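Revised 29 Jan 2018

## Moving folded laundry to a wire shelf in one stack

Applies to open wire racks with fixed shelves. For solid shelves, skip the liner step.

### Before folding

Measure the clear height between two shelves. On the Somura rack used for these notes it is 400 mm. Keep each stack well short of that, or the top garment will catch on the shelf above when the pile goes in.

Let everything cool fully after the dryer. Warm cotton creases under the weight of the pile.

### Fold width

Pick one width and use it for every item. Half the shelf depth works for most racks. A piece of stiff cardboard cut to that width makes a usable folding board.

- **Trousers:** fold lengthwise along the seat seam, then in thirds toward the waistband.
- **T-shirts:** sleeves in, sides in, then in half twice. Printed designs go to the inside if the print is thick.
- **Knitwear:** fold once lengthwise and once across. Do not hang it over the shelf edge.
- **Towels:** fold in thirds lengthwise, then in half.

### Stack order

1. Start with the heaviest flat item, normally trousers.
2. Add mid-weight garments, alternating the thick folded edge front and back so the pile stays level.
3. Finish with T-shirts and thin tops.
4. Stop at 6 garments. Taller stacks shear when lifted.

Ambros Widmer puts the towel underneath and lets one end hang over the front. This gives more grip but leaves the towel to be refolded afterward.

### Lifting and placing

Support the stack from below at the front edge and steady it from the side. Lift straight up. If the middle sags, put the stack down and slide the folding board under it.
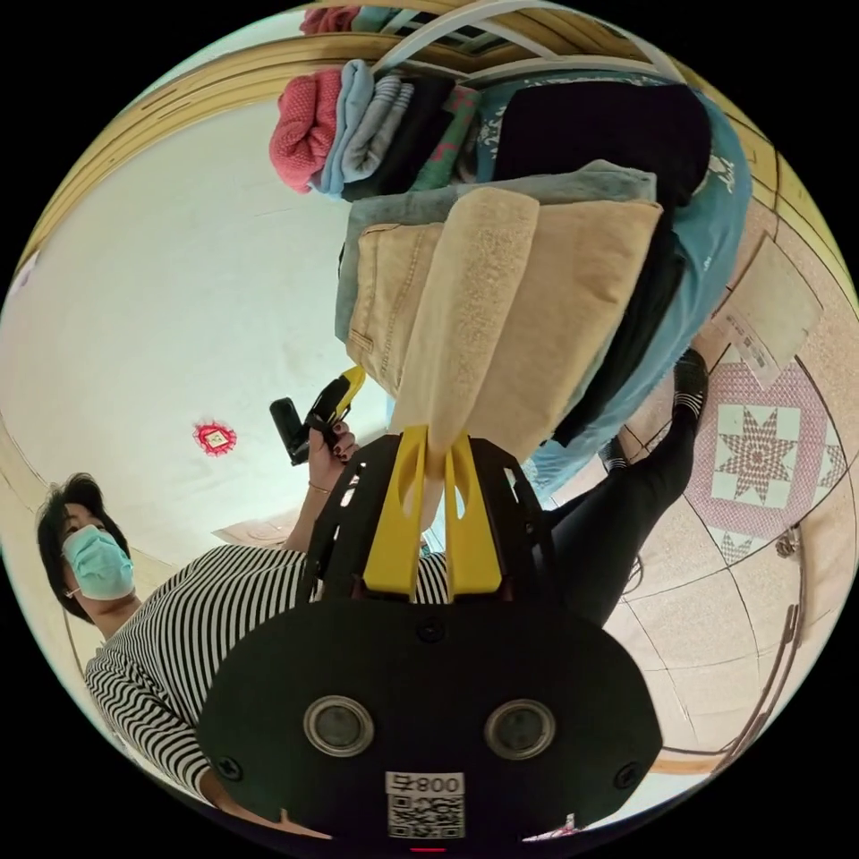

Set the back edge on the shelf first, then lower the front. Push the pile in until the front folds are 40 mm behind the shelf edge. Withdraw the support slowly while holding the lowest garment in place.

### Troubleshooting

**Wire marks on the bottom garment.** Line the shelf with a cut sheet of thin card or felt.

**Stack leans to one side.** The thick edges are all facing the same way. Turn every second garment around.

**Knitwear snags.** Check the wire ends at the rear corners and cap any that are rough.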